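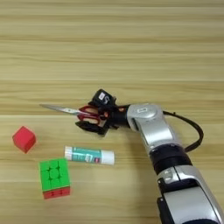

Speaker notes: tool logging in the Pokis planner

Slide 1. Say who we are: the Larberg group, controls and planning side. Twenty minutes, questions at the end. Skip the hardware history.

Slide 2. The problem. Grasp planners treat the held object as a box. Works for a cube or a glue stick. With scissors gripped by the handles, the long blade reaches well past the fingers, and the box either misses the tip or blocks half the table.

Slide 3. What we changed. Once the gripper closes, Pokis attaches a mesh of the held object to the tool frame and plans with that. Pose comes from the wrist camera, one look before the lift and one after. If the two disagree by more than 2 mm, replan.

Slide 4. Numbers. 1000 logged moves in July. 973 finished with no stop. Go slowly here, people will want to write it down. Most of the rest were bad pose estimates on shiny metal. Point at the log line for run 1910 from the earlier set: the planner thought the blade was pointing the other way.

Slide 5. The cable. We model it as a fat tube around the wrist. Crude, costs some reach on that side. Marinescu build has a better version, not merged yet.

Slide 6. Replay tool. Live demo if the network holds, otherwise the recorded one. Show the scrub bar, then the collision view.

Slide 7. Open items: scissors that swing open in the grip, soft objects, planning time with detailed meshes. Code is in the Skarkthorpe repo, planner branch. Leave this slide up for questions.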